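Drindemwood town starts bottle refill and return plan in September

Households in Drindemwood will be able to bring back empty soap and shampoo bottles from September, after the town council voted on Wednesday evening to support a one-year trial. The bottles will be washed, filled again and sold at a lower price in local shops.

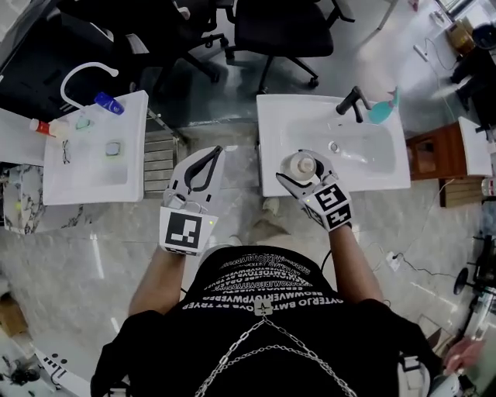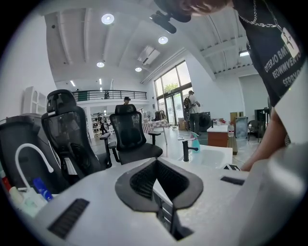
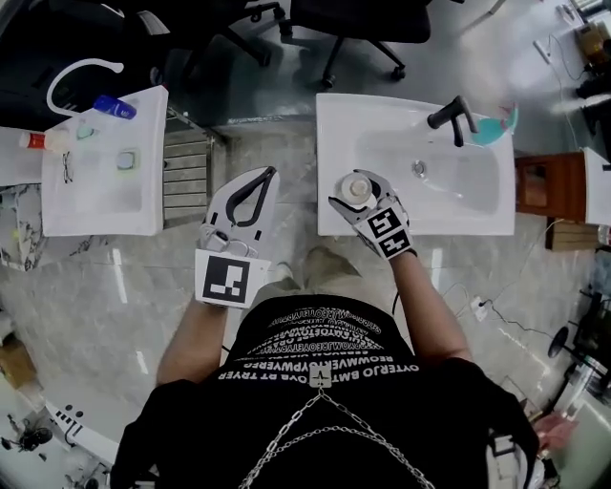

A black T-shirt with white lettering, seen in all three pictures. The first and third also show white sinks.

The trial will be run by Fonano, a small company which already washes glass jars for food producers in the area. It will place return boxes in 27 locations, among them the library, the swimming hall and both supermarkets. People can leave clear plastic bottles and blue ones, but at the beginning no metal cans and no sprays.

For every bottle returned, the customer receives a credit of 94 cents. The credit is kept on a paper card, so it is not necessary to have a phone. When the card is full, it can be used in any shop that has the sign of the plan on its door.

"Many families told us that they already keep empty bottles under the sink and do not know what to do with them," said Khalil Sfeir, who prepared the proposal for the council. "They do not like to throw away a good bottle. We want to give them a place to bring it."

Over 200 homes have put their name on the list for the first month. Each of them will get a cloth bag and a page of instructions. The page asks people to rinse the bottle with warm water, to leave the cap on and to take off the paper label if it comes off easily. It is not needed to remove the glue.

Not everybody in the meeting was satisfied. Rami Hijazi, who owns the Greco grocery store on the market square, said that small shops have little space for the boxes and asked who will pay if a box smells bad in summer. He also asked for the bottles to be collected in the early morning, before the store opens. The council answered that Fonano will empty the boxes 2 times a week and will clean them at its own cost. The hour of collection was not decided.

Another question was about the soap itself. In the trial only one brand, Cakura, will be sold in the returned bottles. It comes in hand soap, dish soap and shampoo. Some residents with sensitive skin wished to have a version without perfume, and the company said it will try to offer this before the end of winter.

The council will look at the results in spring. If enough bottles come back, the plan may be continued and the villages on the other side of the river can ask to join. If not, the boxes will be taken away and the remaining cards can still be used for three months.

Residents who want a bag can ask for it at the front desk of the town hall, which is open until 4 p.m. The list of return points will be put on the notice board there and at the library.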